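Course handout 4: Looking after the two-arm table cell
Oton Workshop Series, Clusside site
Revised September 27, 2025

Read this before your bench hour. The August version had a page on pneumatics, which the cell does not have and never did. Please recycle it.

1. What you are responsible for

Each pair gets one cell for 24 days. In that time you will set it up, run it, clean it, log it and hand it to the next pair in a state they can use. The arms are the easy part. Most of the trouble in the log comes from cables, fingers and camera mounts, in that order, and then from people who moved the table to get at a dropped pen.

The log for the Pladville cells has 387 entries so far. I have read them all, so you don't have to. A fair number say "fixed it" and nothing else. Yours will say what was wrong, what you touched, and what the cell did afterward.

2. Fingers and the wrist camera

The finger check comes first every session, before you home anything. Power off, hand on the finger, gentle wiggle. A finger should not move by itself. If it does, snug the screw with the short driver, and stop when it stops. We have replaced enough stripped screws to be boring about it.
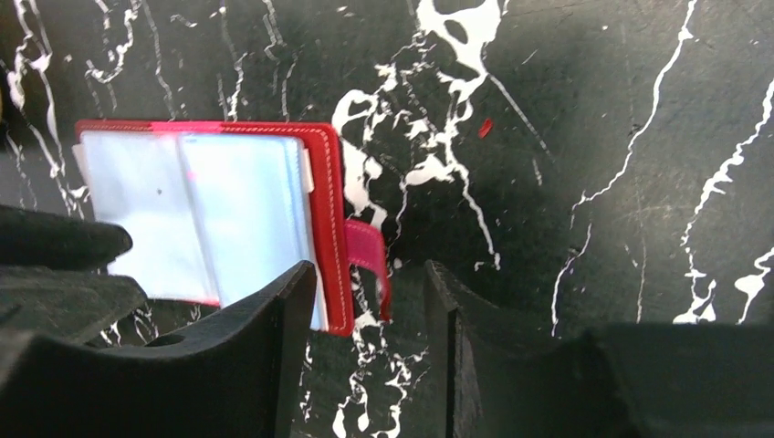
Finger alignment is judged through the wrist camera, because that's the view your policy will be stuck with. Open the gripper to the taught width and look at where the two fingers come up from the bottom of the picture. Write down what you see in the same words each time, and save a reference view with something familiar behind the fingers. The red card holder does the job well: its white stitching gives you a line to compare against, and if that line looks soft you should clean the lens before blaming the focus. The clear sleeves are less helpful. They throw the light straight back and go nearly white, so don't set your exposure on them unless you want everything else in the dark. Black fingers over a black marbled surface are hard enough to pick out already. (I did not choose the surface. I have opinions about it, available after class.)

Things that go in the log at this step:
Finger play, left and right, as "none" or "some"
Lens wiped, yes or no
Reference view saved, with the file name
Anything you tightened

"Looks good" is not a measurement. I will circle it.

3. Cables

Follow each cable with your eyes from the gripper back to the base, then follow it with your fingers. The loop has to be long enough for the wrist to reach its far limit and short enough that it doesn't lasso the props. Move each arm by hand through its full reach with the power off. If the cable goes tight at any point, give it slack and start over from the gripper end. Leave the clips at the base alone unless the cable has come out of one.

While you are there, check that no cable rests on an elbow joint. A cable on an elbow will survive all morning and give up during your demo.

4. Laying out the table

Props go down after both arms are parked. Use the layout sheet for your task and keep everything inside the walls. The walls stop the camera from learning about the coffee machine, and they scuff easily, so lean things against them gently.

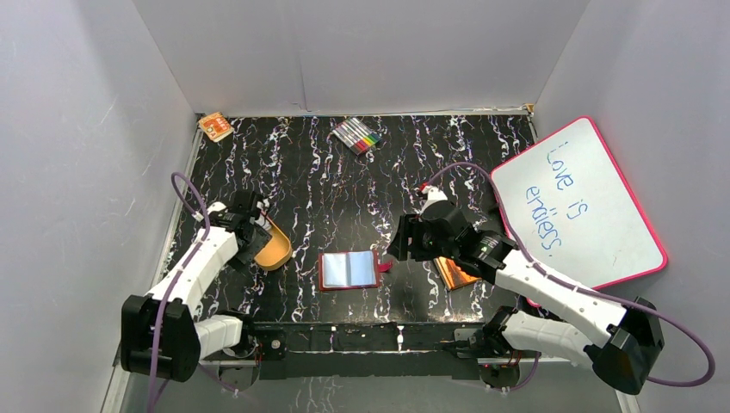 Figure 2. Both arms over a mixed layout: card holder in the middle, markers toward the back, whiteboard against the right wall.

Look at the right side of Figure 2 and notice how the cable passes in front of the whiteboard. Tall props near an arm deserve a slow test move before you run anything at speed. Shiny props deserve a look through every camera, as a reflection that is invisible from your chair can fill a wrist view. The coppery flat piece is the usual suspect. Turn it a little and look again.

The slogan on the whiteboard is part of the layout. Do not improve it.

5. Slow test and first run

Set the speed limit to the training setting and run the empty pick: approach, close, open, retreat. One arm, then the other, then both. Keep a hand on the stop button and your sleeves out of the workspace. If the two arms come close enough to make you nervous, stop and move the park positions apart.

The full acceptance run is 130 cycles. You may sit down for it. You may not leave.

6. Handing over

Park both arms, power off, wipe the tabletop with the dry cloth, return the props to their bin. The next pair signs the log only after repeating the finger check themselves. If they find play in a finger you marked "none," we will have a short and friendly conversation at the bench.

Pairs whose slot overlaps with Ramadan can ask for the early bench hours. Write it on the sign-up sheet and it will be arranged.

For next time: read the log entries from 170 onward and bring one that you think was diagnosed wrong. There is plenty of choice. Two of them are mine.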